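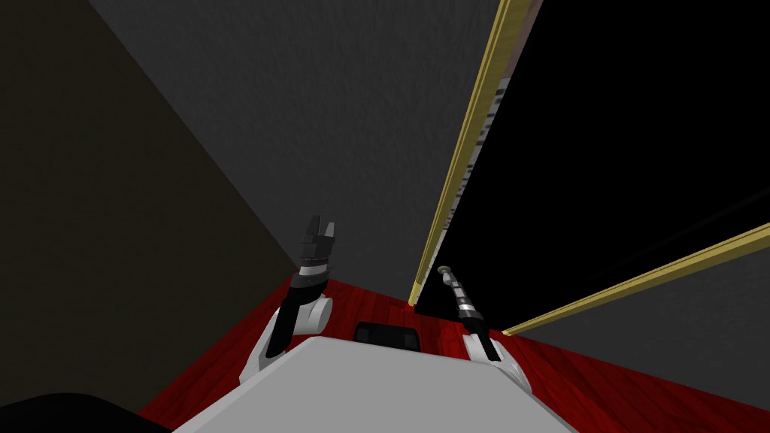
Sim bench update, July

Short one this month, we're behind on everything. Main news is the fault in the two-arm model, so that first.

What happened. The overnight batch at Drilstead was set for 2,000 runs in the small room, the one with the red floor and gold trim. It stopped at 1,000 with the base tipped over and both arms reaching into a corner. No alarm. The run log had every one of those marked "complete", which is the part that bothers us more than the tipping.

Cause, as far as we have it: the tilt check reads the base angle once at the start of a run and then never again. If the robot is level at the start, it's level forever, says the software. Meanwhile the base goes over, the arms keep following their targets, and the targets are still measured from a floor that is no longer where the robot thinks it is. Arms go up the wall. Nothing to grab so no grip error either.

The Oravec controller has its own tilt stop but it was switched off in the sim profile. Switched off back in the spring to get rid of false stops on the ramp tests, then the profile got copied. And copied again. We found it in 4 profiles, all fixed now.

Why it matters outside the sim – the Plurnembridge cell loads its limits from the same profile folder. The real arms were never run with the bad file, we went back thru the load history to be sure. But it was sitting there one menu click away. So until further notice:

Do not load any profile dated before this newsletter on the real cell. If you need an old one, ask on the bench list first.

Tilt stop stays ON, sim and real. Ramp tests included. If you get false stops, send the log, don't turn it off.

Any run marked complete in that batch is not to be used for anything. Delete your local copies pleae.

Still open: why the base tipped in the first place. Best guess is the wheel contact setting, it was changed to 50 for the Hondbridge demo and may not have been put back. Replays are going now with the old value. One of them tipped anyway, so maybe not that, or not only that.

New tilt check reads the angle all the way through the run and ends it as "failed" if the base leans. It's on the test branch. Needs somebody other than us to try and break it before it goes in.

Bench hours are the same as last month. Real cell closed until the profile folder is split in two, sim on one side and hardware on the other – more on that next issue.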